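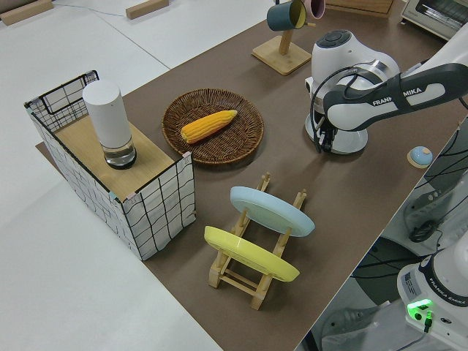
JIDBY, January – Skama has begun the second round of recording for Irix, its learning system for household handling tasks. The company plans to gather 3410 examples, of which 1408 are complete.

Recording is done on a tabletop set with kitchen items, among them a dish rack holding two plates, a mug tree and a corn cob on a woven plate. The arm is a Franka Emika fitted with a parallel gripper. An operator guides it through each task while joint positions, gripper state and camera views are logged together.

The round covers 17 tasks. Items are moved between runs so that the system does not learn fixed positions. "Plates in a rack take the longest, as the angle of approach matters more than the grip," said Felicidad Umali, who leads the recording work.

Failed attempts are kept and marked separately. Theophilus Appiah, responsible for checking the data, said about 3 per cent of runs are thrown out, mostly for dropped camera signals.

Training on the full set will start once the last task has been recorded.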